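3 min read

Section 5. Setting Up the Power Strip at Your Hirum Desk

Before you plug in a single thing, give yourself a nice clear stretch of tabletop and a few unhurried minutes, because this goes much more pleasantly when you aren't reaching around a coffee mug.

1. Unplug the strip at the wall and turn its switch off.

2. Lay it on the table with the sockets facing up, and keep the small white block close by. 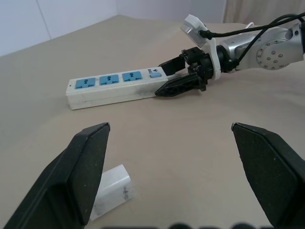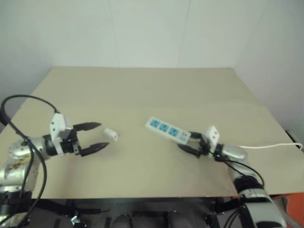
3. Wipe the casing with a dry cloth, sides and ends too (gray smudges love to collect there), and never spray cleaner near the openings.

4. Follow the cord along its whole length with your fingers, feeling for nicks or flat spots. If you find one, please retire the strip, however fond of it you are!

5. Plug the strip into the wall, then your lamp and chargers into the strip, and turn the switch on last of all.

Caution: Don't run a heater from this strip, even on a chilly morning.

Note: Keep the cord 3 inches clear of the drawer runners.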